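3.2 How people came to sort their old letters

We had planned to begin this section with the survey results, but so many of the people who wrote to us wanted to talk first about where their letters were kept, and in what, that it seemed only fair to follow their lead. Of the 1,019 households that returned the long form, 132 told us that they had at some point sat down and put family letters into an order of their own making. Those 132 are the people this section is about, and we are grateful to every one of them for their patience with our many follow-up questions.

The most common order, as one might guess, was by date. It was also the order people gave up on most readily. Letters between sisters, in particular, were often headed with nothing more than "Tuesday-ish" or "after church," and a reader two generations later has very little to go on. One woman in Wetton had spent most of a November placing her grandmother's letters by the price of butter, which was mentioned in nearly all of them, and she was kind enough to lend us her working notes. (We return to these in Section 5, where the butter prices turn out to be a better guide than the postmarks.)

Others sorted by the person writing. This works nicely for a small family and rather badly for a large one, where the same three or four first names come around again in every generation. The Vishwakarma family, whose collection runs to more than 1,000 items, solved this by giving each writer the name of the house they lived in when they first appear. A cousin might therefore stay "the mill house" for the rest of his life, even after he had moved across the country and taken up teaching. We found this confusing for the first afternoon and very sensible from then on.

Interviews were held in people's homes where that was possible, and otherwise in a room arranged by us. We let each conversation run as long as the speaker liked, and we did not ask anyone to read aloud from a letter unless they offered.
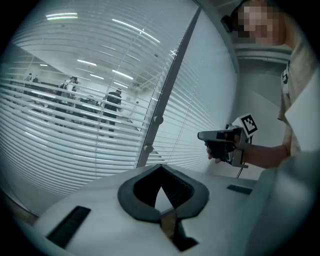
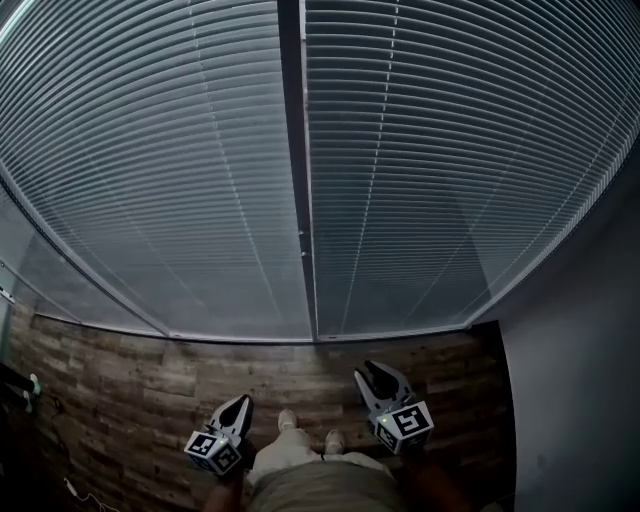 Figure 2. Two views from one occasion. The second shows the window with its slat blinds closed.

A third group, smaller but very dear to us, had sorted their letters by how often they wanted to read them. Clem Tuhiwai kept two boxes, one for letters he opened every year and one for those he felt he ought to keep. Over time a letter might pass from the second box to the first, usually after a funeral or a wedding had brought somebody back to mind. When we asked whether a letter had ever gone the other way, he thought for a good while and said that one had, and that he would sooner not say which.

It would be easy to treat this last kind of order as no order at all, and the older handbooks on family papers do more or less that. We would gently disagree. A box of favorites records a judgment made again and again by somebody who knew the writers, and once the letters are put back into date order that judgment is gone for good. The Lultska and Virkamska collections were both rearranged in this way before we saw them, with the best of intentions, and in neither case did anyone write down how the bundles had first been tied. For the remaining collections we therefore noted the order as we found it, bundle by bundle, before a single letter was unfolded.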